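Updated 19 May 2026
By the Dresholm Workshop Documentation Desk

Section 2: Setting Up the Aluminum Work Surface

This section covers placing the ribbed aluminum panel, fitting the edge rail, laying out small parts on the surface, and keeping cables on the floor where they belong. It applies to the Dresholm surface supplied by Plastevberg, part number 2697, and to the older Bravo surface, which uses the same rail and the same screws. If you have the Lernoden folding stand, read the stand leaflet first and come back to this section when the stand is open and locked.

Before you start

You need the panel, the edge rail, the bag of rail screws, the hex key from the lid of the carton, a soft cloth, and a level. You also need a clear piece of floor on all sides of the stand. Two people should lift the panel. One person can do everything after that.

Check the panel for shipping damage while it is still in the carton. A light scratch in the brushed finish does not affect use. A bent groove does, and a panel with a bent groove should go back before any screws are put in it.

CAUTION: The cut ends of the grooves are sharp until the rail is fitted. Wear gloves for steps 1 through 7.

Placing the panel

1. Set the stand where it will be used. Moving it later with the panel in place puts strain on the legs.

2. Put the level on the stand, first along the long side and then across it. Turn the feet until both readings are true.

3. Peel the film off the underside of the panel. Leave the film on the top.

4. Lift the panel with one person at each end. Carry it flat. Do not carry it on edge through a doorway unless both ends are supported.

5. Lower the panel onto the stand with the ribbed side up. The open ends of the grooves face the side where you want the rail.

6. Slide the panel until its holes line up with the holes in the stand. Put the corner bolts in by hand and leave them loose.

Note: The panel can sit either way around. Most shops put the rail on the side away from the operator, so that small parts pushed across the surface stop against it.

Fitting the edge rail

7. Wipe the ends of the grooves with the cloth. Metal chips left in there will hold the rail away from the panel.

8. Rest the rail against the panel with the smooth face up. It should touch along its full length. If you see daylight at one end, take it off and wipe again.

9. Start the middle screw first, then the ones at the ends, then the rest. Finger tight only.

10. Run your hand along the joint. The rail should feel even from one end to the other.

11. Tighten the screws with the hex key, working from the middle outward. Stop when the key begins to flex. The screws go into aluminum and the threads will strip if you lean on them.

12. Tighten the corner bolts.

13. Peel the film off the top of the panel. Start at a corner and pull low and slow. If the film tears, warm it by hand and pick up the edge again with a fingernail — a blade will mark the finish.

The row of notches where the grooves meet the rail stays open. Do not fill it with sealant. Dust and chips are brushed out through it, and a sealed edge has to be scraped.

Laying out parts

The grooves carry long pieces well and small pieces badly. Screws, washers, and pins drop into the channels and roll. Anything shorter than the width of your hand should go in a tray or on a mat.

14. Choose where the main work will be done and leave that area bare.

15. Set trays and brackets down near the rail, with their edges in line with it where you can. A tray set square to the rail is easier to find by touch and harder to knock off.

16. Press down on each corner of the tray. If it rocks, move it sideways until all corners sit on raised strips.

17. Turn molded parts with their raised features up. Tabs and frames facing down will catch in the grooves, and the part may be scuffed when you pull it free.

18. Keep soft plastic pieces away from fresh chips. Brush the surface before you put them down.
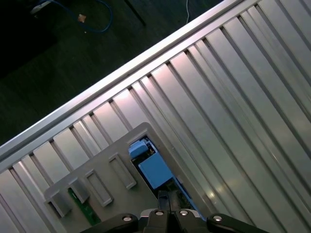

Fig. 2. Gray plastic part with raised tabs on the ribbed surface, edge rail behind it.

Note: Brushed aluminum looks different under different lamps, and it can pick up a color from a nearby wall or light. Do not use the panel as a background when matching gray plastics. Use a sheet of white paper.

Cables and the floor

19. Keep loose cables on the floor and off the panel. A cable lying across the grooves will drag small parts with it when it is pulled.

20. Leave slack in a cable that will be plugged in and out. A loose curve is fine. Do not coil it tightly or trap it under a foot of the stand.

21. Put unplugged connectors where they will not be stepped on. On a dark floor, a strip of light tape next to the connector makes it easier to find.

22. Check the floor near the stand at the end of each shift. Small parts that go over the rail usually land close to it, and they are often found among the cables.

CAUTION: Do not run power cables over the edge rail. The rail has a finished edge, but regular rubbing will wear through the jacket in time.

WARNING: The panel conducts electricity. Never rest a live board, an open power supply, or a bare connector on it. Use an insulating mat that covers the whole part with room to spare.

Daily care

Brush along the grooves toward the rail. Brushing across them packs the dirt into the corners. Finish with a dry cloth on the raised strips and the rail.

For oil or fingerprints, use warm water with a little dish soap, then clean water, then dry at once. Do not use oven cleaner, bleach, or anything sold for drains. These will stain aluminum and the stain does not come out. Steel wool leaves fine particles that rust later, so keep it away from the surface altogether.

Check the rail screws after the first 100 hours of use and again whenever the stand has been moved. In shops where the heating is off for part of the year, check them in November as well.

If something is not right

Rail stands proud at one end: Loosen every screw, clean the groove ends, and repeat steps 8 through 11.

Panel rings or buzzes when tapped: A corner bolt is loose, or the stand is not level. Go back to step 2 before tightening anything.

Tray keeps sliding: The surface is oily, or the tray is sitting on two strips only. Clean the surface and shift the tray. A thin rubber mat under the tray also works.

Screw turns but does not tighten: The thread is stripped. Use the next size of repair insert, kit number 179, and follow the sheet in the kit. Do not force a longer screw into the same hole — it will come out through the groove.

Part stuck in a groove: Slide it along the channel to the open end. If the rail is in the way, go toward the opposite end. Do not pry it up with a screwdriver.

Keep the hex key and the spare rail screws in the bag they came in, taped to the inside of the stand leg. Replacement rails are ordered by the number printed on the carton label.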